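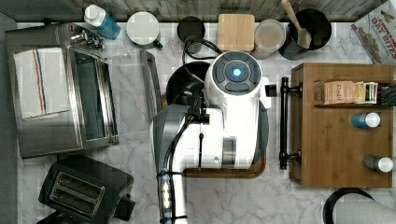
Werow Community Kitchen – Handout 4: Toast and the Small Appliance Bench

Welcome back, everyone! Toast is a lovely thing to teach, and we get to use both appliances: the two-slot toaster for sliced bread, and the toaster oven for anything thick, lumpy or covered in cheese.

Before you start
Unplug the toaster and tip out the crumbs. Keep tea towels well away from a hot oven, top included.
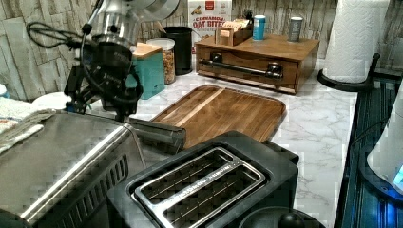

Toasting oats and nuts
Set the toaster oven to 167 degrees and spread 200 grams on the tray in one layer. Stir after 4 minutes, then watch closely – the colour comes on fast, and the smell is wonderful! Cool completely before they go into a jar with a lid.

To bring next time
A small jar for your oats, and your favourite bread (the Harach rye is a beauty).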